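Slow Drift at Station 5

The fault that cost Cikunley most of October was first logged as operator error. Demonstrations of a simple tidy-up task, in which a person wearing two hand-held grippers places small items on a white stand, were failing the quality check at a rate of 8 percent. The usual figure was far lower. Roxana Jitaru, who runs data quality at the Clirthorpe site, stopped work at the table on a Sunday and pulled the last 300 recordings.

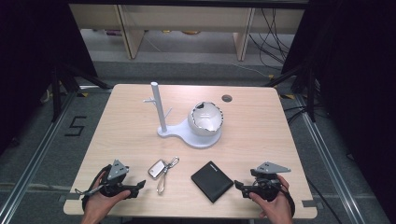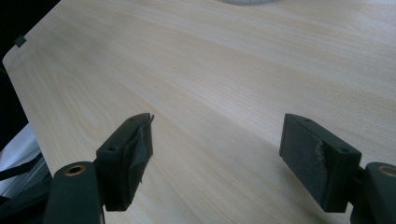
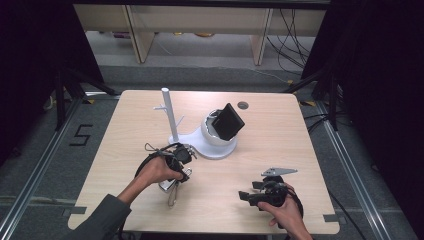
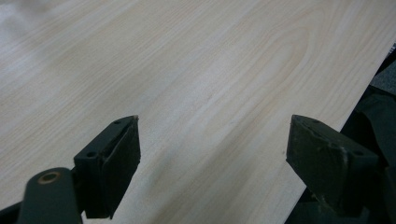

Head and gripper cameras at the station 5 table.

What the logs showed

Jaw width is the only force-related signal the software receives. It is read by an encoder and zeroed at the start of each shift with the jaws fully closed. In 56 of the recordings, the reported width at contact was smaller than the object being held, a physical impossibility. The error grew during each shift and vanished after every zeroing.

Virgil Pîrvu, the site's hardware engineer, first suspected the finger pads. New pads changed nothing. He then cycled one gripper 200 times on a bench and found that the encoder magnet was creeping on its shaft – a fraction of a degree per hard squeeze. The adhesive, from a batch supplied by Wudia, had not fully cured.

A safety question

For a person holding the tool, the drift is harmless. For a robot arm trained on the recordings, it is a different matter. A controller that has learned widths that are too small will close too far, and Tudose, the customer, plans to run its arms next to people. Its safety lead, Radoslava Štěpánek, asked for every affected recording to be withdrawn.

Cikunley complied. Magnets are now pinned as well as glued, and zero is checked before and after each shift. Pîrvu wants a check every hour. That request is still open.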